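Dos dedos y una cocina torcida

10 de marzo de 2018

En octubre me prometí no volver a comparar pinzas por gusto. He aguantado lo que se aguanta un propósito hecho en octubre. Llevo tres semanas con la cocina simulada abierta en una pantalla y una hoja de cálculo en la otra, intentando decidir si la pinza Skoltus merece el sitio que ahora ocupa la Kincaid en mis dos brazos virtuales.

Para quien llegue de nuevas: no tengo robot. Tengo un ordenador que calienta el despacho mejor que el radiador y un simulador, Jallholm, que instalé para una cosa de una tarde. El robot tiene dos brazos, un torso blanco con la elegancia de una nevera pequeña y una cámara propia. Las dos pinzas son de dos dedos paralelos, así que sobre el papel son la misma pinza con distinta factura. El papel, como siempre, lo escribe el departamento comercial.

El plan era sencillo. Coger cosas de la encimera, soltarlas en otro sitio, repetir. Hice 259 intentos con la Kincaid y otros tantos con la Skoltus, mismos objetos, mismas posiciones de salida, misma semilla aleatoria. La Kincaid completó 141. La Skoltus, 210. Dicho así parece que se acabó el artículo, y ojalá, porque tenía cena.

Lo que pasa es que la mitad de los fallos de la Kincaid no son de la Kincaid. Son míos, o del controlador, que a estas alturas de la relación viene a ser lo mismo. Cuando el brazo sale de la posición de reposo, con los dedos hacia arriba, tiene que girar la muñeca un buen trecho antes de apuntar a la encimera. El controlador Birkham que uso por defecto planifica ese giro como quien aparca en doble fila: rápido y confiando en que no venga nadie. Y en esta cocina hay alguien, plantado cerca del extremo del mueble, con lo cual la ruta hasta el microondas (o el hornillo, nunca he tenido claro qué es esa caja blanca) y el portátil abierto se complica bastante.

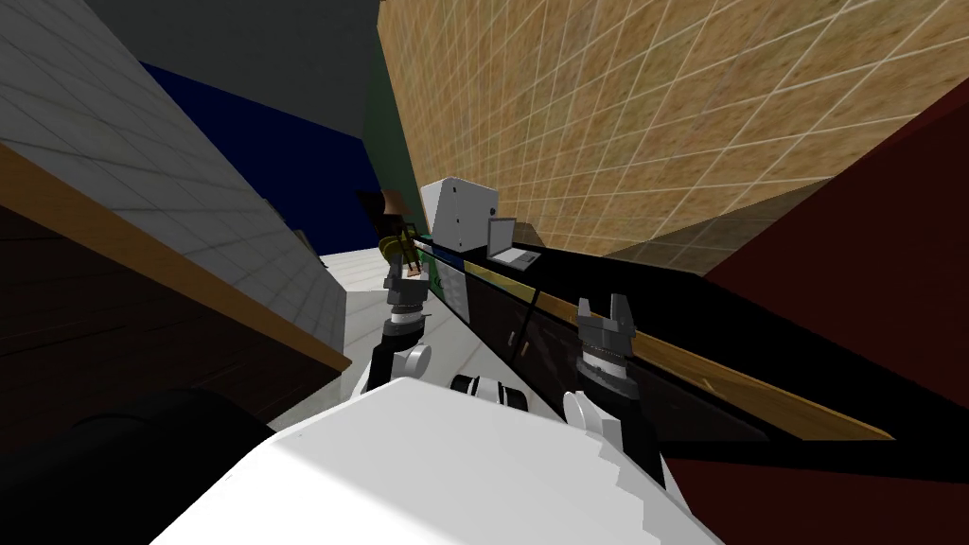 Marejada77 me escribió que estoy comparando dos pinzas con un controlador ajustado para una de ellas, y que así hasta unas tenazas de barbacoa perderían con dignidad. Según su mensaje, lo decente sería recalibrar las ganancias de la muñeca para cada una y repetir la serie entera.

Me fastidió porque tenía razón, y más porque lo mandó a las ocho de la mañana. Recalibré. La Kincaid pesa más en el modelo y el Birkham le metía un pequeño rebote al frenar; bajando la ganancia derivativa el rebote se fue casi del todo y, de propina, el movimiento dejó de parecer un estornudo. No he repetido la serie completa. He repetido 100 intentos por pinza y la distancia se ha acortado mucho, aunque la Skoltus sigue delante. Los números finos los pondré cuando me fíe de ellos.

Pasemos a la cámara, que es donde de verdad he perdido las tardes.

La tengo puesta de manera que ve los brazos y los dedos, y la vista sale inclinada. Mucho. El horizonte es una opinión. Para el cálculo da lo mismo, la matriz se encarga, pero para mí, que reviso los fallos uno por uno con un café, supone pasar la tarde con la cabeza ladeada como un perro al que le hablan en latín. Y luego está el asunto de los planos lisos: una superficie gris carbón, otra verde oscuro, azulejo claro, azulejo arena. El detector de bordes adora los azulejos y se enamora de cada junta. El objeto que de verdad quiero coger, si es de un solo color y asoma a medias por detrás de un dedo, le da exactamente igual.

Ahí la forma del dedo cuenta. Un dedo ancho y plano agarra bien, pero tapa. Cuando el objetivo queda pegado al dedo derecho, la cámara recibe un triángulo de color y tiene que imaginarse el resto. A mí me pasa igual con los pagos trimestrales.
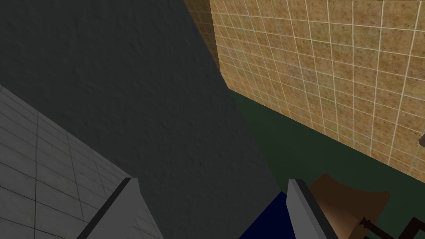

¿Y por qué no pones una segunda cámara en la muñeca y te dejas de filosofías?, preguntaba un lector anónimo en los comentarios de la entrada anterior. Añadía que con una sola vista cualquier comparación de dedos acaba siendo una comparación de sombras.

Pues la puse. Dos días. La vista de muñeca resuelve la oclusión en los últimos centímetros y estropea casi todo lo demás: mientras el brazo viaja, la imagen es un mareo, y mi estimador de pose, que escribí yo y por tanto es sensible, se pierde y no vuelve a encontrarse hasta que el brazo está parado. Podría filtrar, podría fusionar las dos vistas con cierta decencia, podría leerme el artículo que tengo en el escritorio desde el verano. De momento la cámara de muñeca solo entra en juego cuando la pinza está ya casi encima del objeto, y el cambio de una a otra lo hago con un umbral puesto a ojo. No me enorgullece el umbral. Funciona.

Con ese arreglo probé lo que llevaba semanas aplazando, que los dos brazos trabajaran cerca el uno del otro al lado de la encimera. Hasta entonces los movía por turnos, como a dos hermanos en el coche. El Birkham tiene un modo de coordinación que promete evitar choques, y los evita, por el procedimiento de que ninguno de los dos se mueva en cuanto se acercan. Hay un margen de seguridad que viene generosísimo de fábrica. Lo fui bajando hasta que los brazos se atrevieron a compartir el mismo trozo de aire. 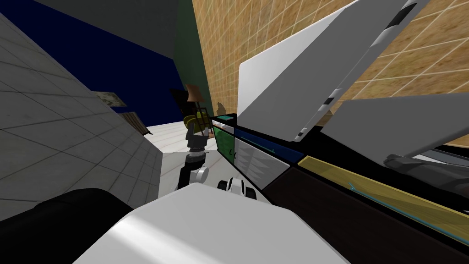 Bajé el margen una vez más de la cuenta, claro. En simulación un choque entre antebrazos no cuesta dinero, solo autoestima: el motor de física se pone nervioso, los contactos se multiplican y el paso de cálculo se alarga hasta que te da tiempo a fregar los platos de verdad, los de la cocina que no tiene semilla aleatoria. Subí el margen un punto y ahí se queda.

De las dos pinzas trabajando juntas saco una conclusión que no esperaba, y es que la Kincaid me gusta más cuando hay que sujetar y esperar. Cierra más lento y tiembla menos. La Skoltus llega antes, pilla mejor los objetos estrechos y luego, si la tienes parada un rato, va perdiendo fuerza de agarre poquito a poco. Sospecho de un parámetro de fricción de su modelo, que viene con un valor tan redondo que huele a que alguien lo dejó puesto para revisarlo más tarde. Les he escrito. Me ha contestado un formulario.

Para la próxima entrada quiero montar una en cada brazo, la Skoltus para ir a buscar y la Kincaid para aguantar, y ver si el Birkham digiere dos masas distintas sin ponerse dramático. También tengo pendiente subir la hoja de cálculo, en cuanto le quite las columnas con nombres como «raro2» y «raro2_bueno».

Si alguien ha tocado la fricción de la Skoltus en Jallholm y tiene un valor que le guste, que lo deje abajo. El mío ahora mismo es 0,8 y lo elegí porque 0,7 me sonaba a poco.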